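Bragança pottery workshops to reopen in former grain store

March 20, 2020

A former grain store on the edge of Bragança is to be turned into shared workshops for potters and other small makers, under plans put forward by the building firm Barkus.

The building has stood unused for 17 years and needs a new roof before any other work can start. Barkus bought it in December and says the outer walls are sound. The ground floor will be divided into small units, with a kiln room at the back and a shop facing the road.

Hélder Teixeira, who is managing the project for the firm, said 331 people had replied to a survey on what the town needed. Most of them asked for low rents and longer opening hours.

"People told us they were working in kitchens and garages," he said. "They want a proper bench, good light and somewhere to leave things overnight."

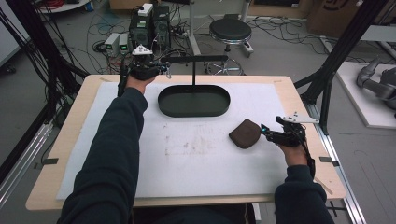
Rents have not been set, but Teixeira said the smallest units would be let by the month. Larger ones will come with a lease of one year. The upper floor, which measures 700 square metres, will be used for classes and storage.

Some neighbours have raised concerns about parking. The street is narrow and lorries already use it to reach the Clevel warehouse. Barkus has offered to move the main entrance to the north side, where there is space for deliveries.

The plans can be seen at the firm's office, and comments may be left there in writing. A decision on the entrance will be made before work on the roof begins.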